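What Is the "Brain" of a Computer?

People often say that a computer has a brain. They mean the processor, which is also called the CPU. Those letters stand for central processing unit. It doesn't think or have feelings like you do. It follows instructions, one after another, very quickly.

Say you ask your computer to add 229 and 682. The processor does the sum and the answer, 911, shows up on the screen. When you play a game or type a story, the processor is doing sums then too. You just don't see them.

Where does it live?

The processor sits on a large flat board called the motherboard. The other parts of the computer join on to this board. The special place made for the processor is called the socket.

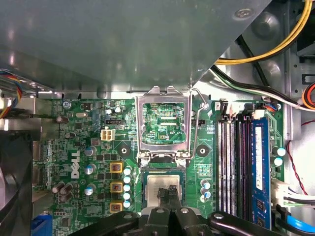
Photo: Kamo Science for Kids

A socket like this has a metal frame with a window in it. The frame swings up on a hinge so the processor can go in or come out. Beside it is a thin metal lever. When the frame is closed, the lever holds it down.

The little cylinders on a motherboard are called capacitors. They store a small amount of electricity and help keep the supply steady. They come in different sizes and colours.

What does a processor look like?

It is flat and square, and small enough to sit in the palm of your hand. The silver part on top is a metal lid called a heat spreader. Processors get hot when they work, and the lid helps carry the heat away. In most desktop computers, a block of metal fins and a fan sit on top of the lid to cool it even more.
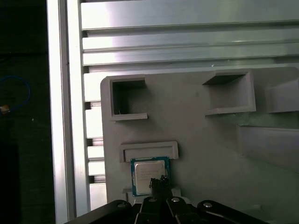
A processor in a holder. The silver metal is the heat spreader.

The chip itself is hidden underneath the lid. It is made mostly of silicon, which comes from sand. It has tiny switches on it called transistors, far too small to see with your eyes. Each switch can be on or off.

How does it go in?

A processor only fits the right way around, so you have to line it up before you lower it. It should drop into place without being pushed hard. The contacts underneath are delicate, and a bent one can stop the computer from working.

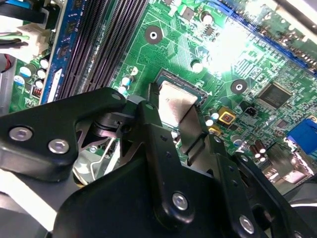

Memory is the processor's closest helper. It comes on long, thin cards that stand up in slots near the socket. The memory holds whatever the computer is using right now, such as the game you have open. When the power goes off, this kind of memory is wiped clean. That's why you need to save your work.

Words to know

Motherboard: the main board inside a computer
Processor (CPU): the part that follows instructions
Socket: the place where the processor fits
Transistor: a tiny switch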